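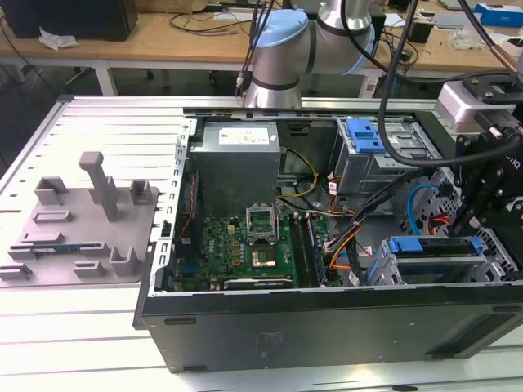 Tower on its side, cover off, CPU socket open.

Old office tower: CPU socket is open and empty, two RAM slots, wires everywhere. Worth rebuilding or do I part it out?

Asked in Desktops and Repair, 24th July
Asked by: brinthorpe_basement
Tags: desktop, cpu socket, power supply, cable routing, salvage

I inherited this tower from an office clear-out at Stellach, where my brother-in-law works and where computers apparently go to be forgotten. The deal was that I could have it if I never brought it back. It has a black outer panel with a printed label so faint that I've tried a flashlight, a phone and a magnifying glass on it, and I still can't tell you the model.

What I know so far. The processor is gone. Somebody took it, left the metal bracket standing straight up, and walked away like a person leaving the fridge open. There are two black RAM slots. The board is green, which I realize narrows it down to most of the boards ever made. The power supply is the usual silver-gray box with a white sticker, in the corner, and out of it comes more wire than I think one computer deserves. The drive bays have blue plastic latches and handles, and I'll admit I like those a lot. They are the only part of the thing that seems to have been designed by someone in a good mood.

My questions, in the order they are bothering me:

1. Can I tell whether the socket is still good before I spend money on a processor? I don't want to buy one and then learn that a pin got flattened during the Obama years.

2. Is it OK to test the power supply on its own, or is that how people end up in the news?

3. The cables. There's a bundle of orange, black, white and red wires that loops down from the drive bays toward the board, a yellow and black one coming from the power supply and heading for the middle, a thin red and black one running down the side wall, a light-blue SATA cable and a short red cable near it. Do I unplug all of it and start over, or leave it alone?

4. Is it worth it at all? I want a machine for the basement that plays music and holds family photos. I have a 128 GB drive in a drawer and very low standards.

I have a screwdriver, a can of air and most of an evening. I've built exactly one computer before, and it beeped at me for a month.

3 answers

Answer by Przemysław Żak
Marked as helpful by the person who asked

Going in your order.

Socket. Leave the bracket up for now and look straight down into the socket with a bright light, from more than one side. If it's the kind with pins in the socket, they should look like a field of corn from a moving car: neat rows, all leaning the same way, and the pattern shifts evenly as you move your head. One that's bent catches the light differently from its neighbors and you'll spot it. Don't touch anything in there. Don't use the can of air up close either, and never tilt the can, or you'll spray the socket with freezing liquid. If it's the other kind, with holes, there's much less to go wrong and you can relax a little.

Somewhere there should be a plastic cap that belongs over an empty socket. Yours is probably in a landfill. If the case is going to sit for a few days, lower the bracket gently, lay a clean sheet of paper over the opening and put the side cover back on. Open sockets collect crumbs, and I say this as someone who eats at his bench.

Then you need the board's model number, before you go shopping. Forget the label on the case, those come off on people's sleeves. Look for white printing on the board itself, between the expansion slots or by the RAM. Office machines often have a service number on the back as well. Search the board number plus "supported CPU list". Fitting in the socket is only half of it. The BIOS has to recognize the chip too, and office boards can be picky.

Power supply. Yes, you can test it, and no, don't open it. The metal box itself stays shut. The safe way is a plug-in tester, which costs less than lunch. Unplug everything from the supply first, connect the tester to the big connector, switch on, read the lights. You will find videos of people doing this with a bent paper clip. It can work. I've done it and I own a tester now, draw your own conclusions. Also read the sticker and check that the wattage suits whatever chip you end up with. And check that the main connector is a standard 24-pin. Some office makers used their own odd plug, and then you're married to that supply.

Cables. Don't pull it all. Take pictures first, close enough to read the printing next to each connector, and then only move what's in your way. Any thin colored wires going to the edge of the board are probably your power button and lights, and those are the ones you will regret. Put a scrap of masking tape on each and write down where it came from. SATA cables you can swap freely, they're all the same to the board, and if the short one is stiff or the clip is broken just replace it.

Is it worth it? For music and photos, if the right processor is cheap used, sure. Put the drive from the drawer in as the system drive, find a bigger one for the photos, and have a second copy of the photos somewhere that isn't your basement. I'd stop if the board turns out to need something rare. Set a limit now, while you're calm.

Comments on this answer

brinthorpe_basement: Found white printing by the slots! It was under dust. Some of it was also under more dust. Ordering a tester.

Wouter Michiels: Agree on the tester. I'd add that he should pull the cord and hold in the power button for a few seconds before putting hands in the case. Also new thermal paste, and a cooler. Has anyone mentioned a cooler?

Przemysław Żak: I had not mentioned a cooler. He needs a cooler.

brinthorpe_basement: Is the copper-colored thing on the board not the cooler?

Wouter Michiels: From what you posted I'd call that a separate small heatsink area, just below the socket. It won't sit on the processor. Yours has to clamp over the socket, and it has to match the mounting holes, so measure or look up the board before you buy.

Answer by paditon_pete

Junk it. My cousin had one of these and it was slow. You can get a laptop now that does everything and it has a screen already.

Comments on this answer

brinthorpe_basement: Which one did your cousin have?

paditon_pete: Black one

Answer by Wouter Michiels

Mostly seconding the first answer, with some things about the drives and the order of work, as that's where I see people come unstuck.

The blue plastic is there so you can get drives in and out without tools. There's usually a squeeze or a lift involved, and it's the opposite of the one you try first. Old plastic gets brittle. If it doesn't want to move, warm up the room and try again tomorrow. Don't put a screwdriver behind it. I snapped one in a machine I was fixing for a language school on Jasińska and the drive has been held in with a folded beer mat since. It's fine. I think about it sometimes.

Look in the bays for drives somebody left behind. If you find one and it came from an office, don't go reading it. Wipe it or hand it back to your brother-in-law.

My order would be:

Check the socket pins.
Get the board number and the supported list.
Test the supply.
Only then buy the processor, the cooler and the paste.
Fit the chip. Match the little triangle or the notches, lower it straight down, don't press on it. The lever takes more force than feels decent when you close it, and it may creak. That's normal for the lever. It isn't normal for the chip.
One stick of RAM, monitor, keyboard, power. No drives yet.
If you get a picture, shut down and add the rest one at a time.

The one-stick business is because of your beeping. A month of beeping is very often RAM that isn't pushed in all the way. Push until the clip closes by itself. Then try the second slot with the same stick, and you'll know both slots are good.

Replace the coin battery on the board while you're in there. An old one makes the clock think it's January in the year 2,000 or whatever its favorite date is, and then websites refuse to load and you'll blame the network card.

As for tidiness: keep wires off the fans and keep the vent clear, and that's all the tidying it needs. The side goes back on.

If you do part it out, the supply and RAM (if any turns up) will find takers, the case won't, and the board might go to someone with the same model and worse luck. Ask before you throw anything away. I might want the blue handles.

Comments on this answer

brinthorpe_basement: Update. Pins look like corn. The supply passed on the tester, all lights. The supported list has 8 processors on it and the cheapest used one costs less than the pizza I ate while reading it. Cooler ordered too, thank you both. I tried one of the drive latches and it was the lift kind. I tried squeeze first.

Wouter Michiels: Everyone tries squeeze first. Is it in one piece?

brinthorpe_basement: It's in one piece. The small tab on the lower one wiggles, I'm leaving that alone.

Przemysław Żak: Which board revision? If it says rev 2 on the corner check the BIOS version against the list before the chip arrives, sometimes the later chips need an update and you can't update without a working chip.

brinthorpe_basement: I can't see the BIOS version without a working chip either.

Przemysław Żak: No. There might be a sticker on the BIOS chip. Otherwise buy the oldest one on the list.

brinthorpe_basement: Cheapest one is the oldest one. First time that has ever worked in my favor.

paditon_pete: still think laptop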